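*Revised Wednesday, January 2, 2019*

## 6. Setting the Pantry Scale and Label Printer

Read this section before you stock the shelves. The Dinsa kitchen scale and the Okemeo label printer share one power strip, and they should be switched on in the order given below.

### Before you start

- Place the scale on a hard, level shelf. Wire shelving gives unsteady readings.
- Load one label roll, shiny side up.
- Keep the 916 card that came with the scale. You will need it for step 4.

### First-time setup

1. Plug in the scale and wait for the display to show 0.
2. Plug in the printer. The light blinks green, then stays on.
3. Hold **Link** on both units until you hear 2 beeps.
4. Type 916 on the scale keypad and press **Enter**. This pairs the two units.
5. Press **Unit** to choose grams or ounces. The setting is kept when the power is off.

**Note:** If the printer light turns orange, the roll is in backward. Open the lid, flip the roll and press **Feed** once.

### Weighing small packaged items

Single-serve snacks can be weighed in their wrappers. Use the **Small** setting for anything in this size range.

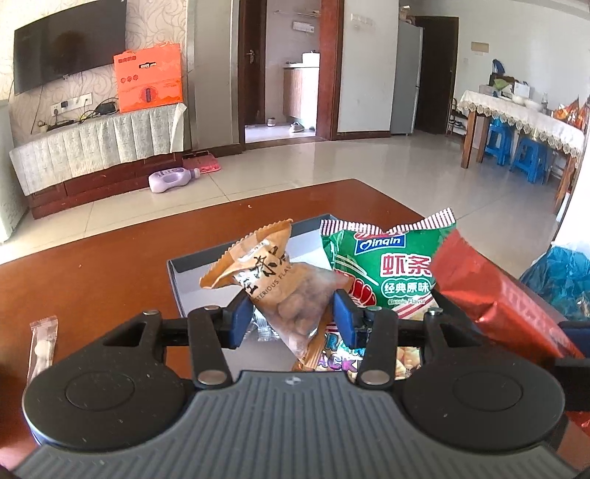
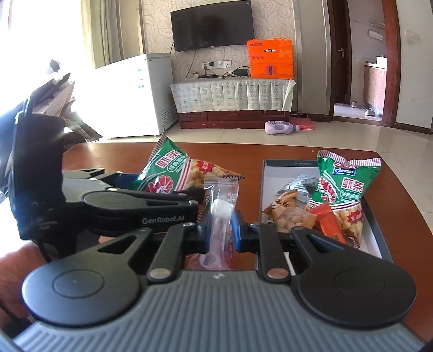 1. Press **Small**, then **Zero**.
2. Lay the item flat in the center of the tray.
3. Wait for the number to stop moving — this takes longer on the Small setting.
4. Press **Print**.

To weigh a full bin, put the empty bin on the tray first and press **Zero**. Then fill it and weigh again. Bins from the Perham line have their empty weight stamped on the base, and you can type that in with the **Tare** key.

**Caution:** Do not load more than 6 kilograms. The tray can bend, and a bent tray is not covered by the warranty.

### Error 886

Error 886 means the scale was moved while it was taking a reading. Clear the tray, press **Zero** and start over. If the error comes back, check that all the feet touch the shelf.

Replacement trays and label rolls are sold through Staltley. Order rolls by width — the narrow ones will feed crooked in this printer.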